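Tahsin Chowdhury says the planner was never the slow part. "People always blamed it, me too," he told me on Friday, in the Brelledwood lab where his group writes the control software they call Flalar. "Then we measured. The planner needed 18 milliseconds. The rest was waiting for the pose estimate."

The earlier version asked for a new estimate of the object before each small motion. Now the estimate runs in its own process, and the controller takes the last good one, if it is not older than 800 milliseconds. Older than that, the arm must stop. Consuelo Londoño, who wrote the stopping rule, wanted a shorter limit. "We still argue," she said. "I read the logs every morning and he does not."

Cups remain difficult. From above, the software sees mostly a rim and a deep inside, and the fitted axis can jump between two answers. Chowdhury keeps 53 recorded cases of such jumps and replays all of them before each release.

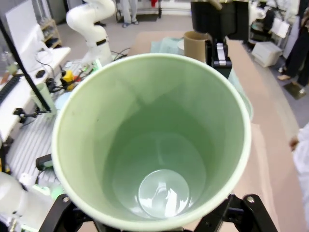
A green cup seen from the wrist camera, between the gripper fingers.

Six of the cases still fail. "Four I understand," Chowdhury said. "For the other two I have only a theory – and Consuelo does not like it."

The next release is planned for November.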